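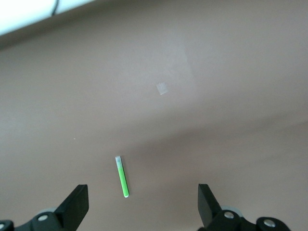 Fig. 1. A matte tabletop in a mauve-brown color, lit unevenly.

Color and Behavior: Reading the Claims
Handout for Session 5
Instructor: Li-hua Hsiao

What you should have read
The Pritetti brochure ("Rooms That Work") and the short report from the Bultwood office refit. The Panora survey is optional. I would still look at its last page, where the questions are printed in full. Read them before you read the results.

1. The usual claim
Color psychology, as sold to offices, schools and clinics, says that a given color has a given effect on people. Blue helps you focus. Green rests you. Red wakes you up or makes you hungry, depending on who is selling. Browns and taupes are "grounding," a word I have asked several designers to define and have yet to get the same answer twice.

There is real research on color and behavior. Some of it is careful. Very little of it says what the brochures say, and the effects that do show up tend to be small, tied to one task, and hard to get a second time. Keep that gap in mind all the way through.

2. What is a color, for the purposes of a study?
Most of the weak studies fail right at this point. "Blue" covers a pale gray-blue and a deep navy. To compare two colors fairly you have to say how light each one is and how strong it is, along with its hue. If the blue room is pale and the red room is deep, you have changed three things and named only one of them.

Then there is the light. The same paint near a window and in a far corner will send quite different light to your eye. We mostly don't notice, as the visual system corrects for a good part of it. A painted surface is one color on the can and a whole spread of colors in the room (compare Fig. 1). So when a report says the walls were "warm taupe," ask under what lamps, at what time of day, and measured with what. The Bultwood report gives a paint name and stops there.

3. The Bultwood refit
The facts as reported: one floor of an office was repainted in May. Staff filled in a form before and after. Of 600 forms sent out, 200 came back for both rounds. Self-rated focus went up.

Problems, starting with the worst:

There was no comparison floor. Anything else that changed in May is mixed in with the paint. The report mentions new desk lamps on page four and never brings them up again.

Two thirds of the people asked are missing from the result. Perhaps they were busy. Perhaps they hated it. We can't tell, and the report doesn't try.

Staff knew what the paint was supposed to do. The memo announcing the work called the new color "focus-friendly." After that, a question about focus is partly a question about whether you read your mail.

Nothing was measured except opinion. Opinion is worth having — people should like the place where they work — but "staff said they felt more focused" and "staff were more focused" are separate sentences, and the brochure quietly swaps one for the other.

4. The Panora survey
A bigger sample doesn't rescue a bad question. Panora asked 1000 people to match colors with feelings from a fixed list. Most picked "calm" for blue. Fine. This tells you what people in that sample associate with the word "blue." No one was shown a room, and no one was tested for being calm.

Tzu-hsuan Lu raised a good point when we covered this last year: the list had no "none" option. If you had no feeling about beige, you had to invent one. Her essay on forced choice is in the course folder.

5. A better design
Hung's plan, which we will go through in class, is modest. Two rooms, same furniture, same lamps. Colors matched for lightness and strength. People are assigned at random and told the study is about reading. The outcome is a timed proofreading task with errors counted by someone who doesn't know which room each sheet came from.

I have doubts even so. The sessions last about 20 minutes, and no employer paints a wall for a 20-minute visit. A color you notice at first may drop out of your attention within days. A study that wanted to say something about working life would have to run for months, and I know of few sponsors who would wait for it.

For next time
Find one claim about color and behavior in an ad, a magazine or a product page. Trace it back as far as you can. Bring the claim, whatever source it names, and a few lines on whether the source says what the claim says. If the trail ends at another ad, write that down — it counts as a finding.

One page. Handwritten is fine if I can read it.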